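Chapter 6
Textile Surfaces in the Home: Soiling, Load and Care

6.1 Scope of the chapter

The earlier chapters dealt with fibers, yarns and fabric construction as separate subjects. From this point on, the text deals with finished household textiles in use. Bedding comes first. It is washed more often than any other large textile in the home, it stays in contact with the body for long periods, and its layers are built from materials that respond to water and heat in different ways.

A bed in normal use carries at least four kinds of textile: a mattress cover, a bottom sheet, a top layer with some form of fill, and pillow coverings. The top layer may be a blanket, a quilt or a duvet. The word duvet is used in this book for a fabric shell filled with down, feather, wool or synthetic fiber, normally used inside a removable cover. In everyday speech the same word is often applied to the shell and the cover together, and the text follows that habit where no confusion can arise.

After working through the chapter, the student should be able to separate soil by source, estimate how a filled textile responds to a resting load, choose a wash procedure from the fiber content and construction, and explain why a cover and its fill are treated on different schedules.

6.2 Sources of soil

Soil on bedding is divided into body soil and contact soil. Body soil includes skin flakes, skin oil, sweat salts and the remains of creams and hair products. It builds up slowly and evenly, mostly on the inner face of the cover and at the upper edge. Much of it cannot be seen until the oil has aged. Aged oil yellows, binds dust, and resists a cool wash.

Contact soil comes from objects and materials placed on the bed. It includes dust from bags, newsprint, food, drink, pet hair and the residue left on the bottom of trays and boxes. Contact soil is local. It is found mainly on the outer face of the cover, and it is often made up of dry particles that can be removed by shaking or brushing before they are wetted. Wetting dry particulate soil before removing it carries fine material into the yarn, where detergent reaches it less easily.

The distinction matters for the care schedule. Body soil is controlled by washing at a regular interval, whether or not the fabric looks soiled. Contact soil is treated when it occurs. A household that washes only when marks can be seen will remove contact soil on time and body soil late.

Printed matter deserves a separate note. Most modern inks are fixed once dry, but coated card and glossy paper may give up color if they lie on damp fabric. The risk is greatest with pale covers and strong reds or blues. Keeping the paper on a hard, flat carrier reduces contact with the cloth and spreads the load at the same time.

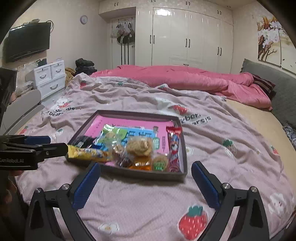 Figure 6.1 Shallow tray holding a printed card, set on a light pink duvet.

6.3 Behavior of a filled textile under load

A filled textile is mostly air. When an object is placed on it, air leaves the fill beneath the object and the shell moves inward. The depth of the depression depends on the weight of the object, the area of its base, the type and amount of fill, and the firmness of the mattress underneath.

Pressure is found by dividing the weight by the area of the base. Two objects of equal weight will therefore mark the surface differently if their bases differ. A narrow cup stands on a small area, sinks, and tilts when the surface near it is disturbed. The same cup on a wide tray transfers its weight to the base of the tray, and the depression becomes shallower. The tray does not remove the tilt caused by movement of the mattress, and liquids should still be kept off the bed.

Recovery is the return of the fill to its former height after the load is removed. It has two parts. Immediate recovery takes place within seconds and is due to the elastic bending of the fiber. Delayed recovery takes minutes or hours and depends on friction between fibers, moisture content and the freedom of the fill to move within the shell. A third part, which is not recovered at all without mechanical action, is called set. Shaking the duvet from its corners removes some of the set by drawing air back into the fill.

Wrinkling of the outer fabric is a separate effect. Wrinkles form when the fabric is bent sharply and held, and cellulosic fabrics such as cotton show them more than polyester does. A rumpled cover says very little about the condition of the fill below it. In graded inspection the two are recorded in separate columns, and a cover is never marked down for wrinkles that pass off in laundering.

6.4 The Lundach recovery sheet

Several methods exist for recording recovery. The one used in the exercises is the Lundach sheet, chosen for its simple equipment: a flat board, a known weight, a ruler and a clock. The board is placed at the center of the textile and the starting height is read at its four corners. The weight is added and left in place for 6 minutes. It is then removed, and the height is read at once and again after 7 minutes. The mean of the corner readings is used at every stage.

Recovery is the final mean height divided by the starting mean height, given as a percentage. Readings from a textile that has been folded in storage are not comparable with readings from one that has been in use. The sample should be shaken and laid flat overnight before the first reading.

The method was used in the Pokisitz linen survey, in which 2,238 filled textiles from rented rooms were measured over a single winter ending in February. Inna Zakharchenko, who compiled the results, noted that the largest differences between samples came from drying practice. Fiber type came second. Textiles dried until the shell felt dry, but with moisture left in the fill, gave low delayed recovery and clumped at the edges of the stitched compartments. Section 6.7 returns to this result.

6.5 Reading the care label

Four points are taken from the label before any wash is planned: fiber content of the shell, fiber content of the fill, highest wash temperature, and drying instruction. Where shell and fill differ, the label gives the limit for the more delicate of the two. The removable cover has a label of its own, and it may usually be washed hotter than the item it protects.

If the label is missing, the item is treated by its construction. A channel-stitched shell allows fill to travel along its length and should be dried flat or turned often. A box-stitched shell holds the fill in place but dries slowly at the seams. An unstitched shell should not be machine washed unless the fill is a bonded sheet.

Machine capacity must also be checked. The limit marked on a household machine refers to dry cotton loads. A filled textile reaches the limit of volume well before it reaches the limit of weight. If the item cannot be turned by hand inside the drum, it will not be rinsed evenly, and detergent left in the fill attracts moisture and new soil.

6.6 Terms introduced so far

Body soil: soil transferred from the skin and hair during use.
Contact soil: soil transferred from objects or materials placed on the textile.
Fill: the loose or bonded material held inside a shell.
Immediate recovery: the rise in height within seconds of unloading.
Delayed recovery: the further rise in height over minutes or hours.
Set: loss of height that remains until the fill is worked mechanically.

Section 6.7 covers drying, beginning with the movement of water from fill to shell. Students who have not completed the moisture regain tables in Chapter 4 should do so before continuing.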